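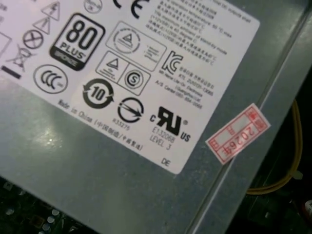
Label side of the supply, with the 80 PLUS badge.

October, a little after four in the afternoon, tea gone cold again

Bread notes, continued from the last page, which I managed to get flour paste all over. Starter is fed and sitting on top of the tall cupboard. The kitchen end of the workshop is chilly now that the sun goes off it so early, and I think that explains most of the trouble we had with the rye last time. I wrote "dense but tasty" in the margin, and reading it back I was being kind to myself. It was a brick! A good brick with butter on it, but a brick.

So, a fresh start. Batch 33, the plain country loaf, same as the one everybody liked at the end of the summer. I used the Dumlao flour for the bulk of it and made up the rest with the Karby wholemeal, which drinks up far more water than you expect and then sulks for half an hour before it comes together. I held back a splash of water at the mixing and put it in with the salt, and the dough took it happily. Soft, a little sticky, smelled faintly of apples. I do love that smell, and I stood over the tub longer than I needed to.

The Gatik scale is drifting again. I put the brass weight on it twice and got two different answers, so everything today was weighed on the old Trandier with the cracked dish. If you use the Gatik for flour you will probably be fine, but please don't use it for salt or yeast until one of us has had it apart. I left a strip of tape over the button as a reminder (the last reminder fell off into the dough tub, so look for this one before you mix).

Folds went on the half hour, 3 sets, with wet hands. The first set was like folding a wet towel. By the last one the dough held its shape when I turned the tub, with a nice dome on it and a few blisters along the side. I had meant to do a fourth and decided to leave well alone. Last winter I would have kept on fussing with it until supper.

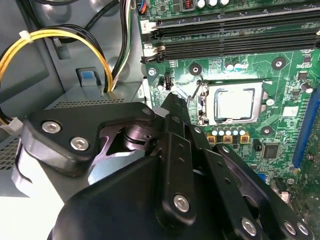

Rodel Marquez read the folding notes over my shoulder and thinks I am still stopping the first rise too early, that the dome fools me every time, and that the wholemeal wants another hour in a cold room whatever the clock says. He would also like it put down in writing that he said the same about the rye. There, Rodel, it is written down.

I do think he has a point. I have been going by the recipe card, and the card was written in July with both doors propped open. So I split the dough. One half got shaped at the usual time and went into the round basket with rice flour. The other half stayed in the tub for his extra hour and goes into the long basket, same flour, same everything, and both will spend the night in the fridge. They get baked one after the other in the same iron pot so the oven can't take the credit or the blame.

Oven plan for the morning: 220 with the lid on, then lid off until the crust is the color of a chestnut. I know some of you like it paler. Please take yours out early and leave mine alone - a pale loaf never keeps past the second day for me, and I have eaten a lot of toast finding that out.

One more thing while I think of it. The flour bin by the sink is nearly down to the bottom, and the next bag on the shelf is from lot 2631, a newer milling than what we have been using. Please don't tip it in on top of the old. I would like to finish the old flour, wipe the bin out properly, and then begin the new lot with a plain white loaf so we can see how it behaves before anybody gets ambitious with seeds.

Starter looked in on again just before six. Risen well past the rubber band, still domed, plenty of bubbles up the glass. Fed it a small spoonful of rye to keep it cheerful overnight and moved it down to the shelf over the radiator, lid loose. Round basket is on the top shelf of the fridge, long basket goes underneath when it is shaped. Please don't stack anything on them, and that includes lunch.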